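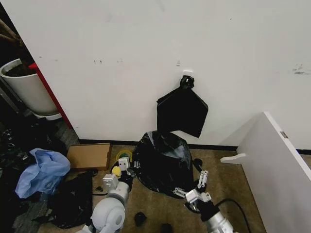
4.2 Where the next bag is kept

Most earlier work on office waste has looked at what goes into the bin. Our survey asked a smaller question: when a bag is taken out, how does the next one get in? We mailed the form to 3,000 people working in small offices in Sumness and Dalen and received 2,731 usable replies, a return so generous that we were able to look at habits we had expected to lump together. People turn out to care a great deal about their trash bags, and many of them wrote well past the space we had given them.

Three storage habits covered most of the answers. In the first, the roll lives in a supply closet and is fetched when needed. In the second, a few spare bags are folded into the bottom of the bin, under the one in use. In the third, a spare is kept in the open close to the bin, on a shelf, a nail or a hook. The closet habit was the most common in both towns. It was also the habit that drew the most complaints, nearly all of them about the walk and about finding the roll finished at the other end of it.

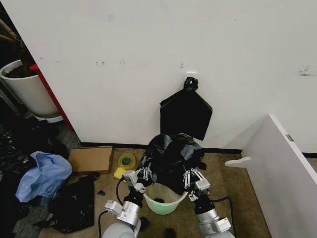
Bin size mattered more than we had guessed. The bags sold in bulk through the Plendeo catalog come in a small range of sizes, and most offices order one size for everything, from the kitchen bin to the little one by the copier. The result is a lot of spare plastic at the small end. A black bag dropped into a small bucket, such as the mint-green one in Figure 2, has far more material than the opening can take, and it bunches up over the rim or sinks to the bottom in a lump. Respondents had their own cures for this: a knot in one corner, a rubber band, the extra length folded under. The knot was the clear favorite in Sumness, while Dalen leaned toward the rubber band, and we would dearly love to know why!

We also asked how long a bin usually stands without a bag after it has been emptied. Here the differences between the three habits were larger than anything else in the survey. Offices with a closet roll often reported gaps lasting until the next morning, and a fair share said that things were thrown into the bare bin in the meantime. Offices with spares under the bag in use did much better, although several mentioned that the spares had been soaked by a leak from above. Offices that kept a spare in plain sight reported the shortest gaps of all, and they did so in both towns and in every size of office we had asked about. 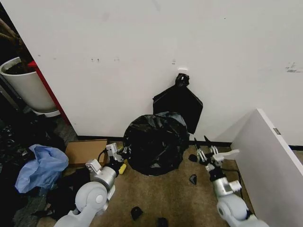

Being seen seems to do a good part of the work. In their written comments, 297 respondents said in one way or another that a spare bag in view reminded them that changing it was a job anyone could do, and this came up in offices with a cleaning contract as well as those without. The height of the storage spot came up too - low enough to reach while bending over the bin, high enough to stay clear of the mop. A small white hook on the wall, with a knotted black bag hanging from it directly above the bundle on the floor, shows how short the distance can be. We had asked only whether the spare was in the same room, and with hindsight we should have asked for arm's reach.

The open habit has its costs. Respondents who disliked it mentioned looks first, then marks left on the paint. Some landlords in the Erkalard building group do not allow anything to be fixed to the wall, and tenants there reported hanging the spare on a door handle or on the side of a cabinet. A few offices had tried the open habit and given it up within 9 weeks, in most cases after a change of desk layout moved the bin and left the spare behind. It is a lovely detail, and one we had not planned for: the spare and the bin have to travel together, or the habit quietly dies.

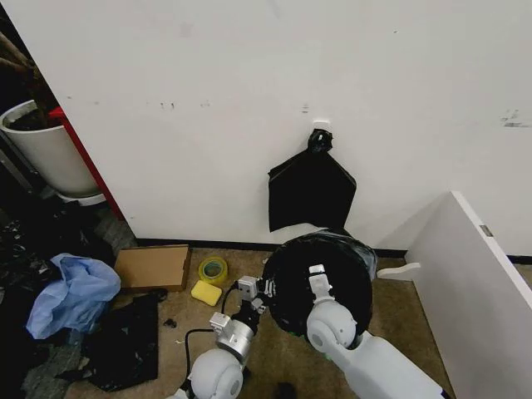
One respondent in Dalen felt that we had the question the wrong way around, and wrote that the spare should go to the person and never to the bin, because "a bag on the wall belongs to everybody until it's the last one, and then you're back in the closet." The same reply suggested handing each desk its own small stack at the start of the month. We find this a strong objection. Our form did not ask who restocked the spare, so we cannot say how often the open spot stood empty, or whether the short gaps we recorded would hold up over a full year. A second form, sent out in February to the offices that agreed to hear from us again, adds questions on restocking and on distance from the bin. Its results are taken up in Section 5.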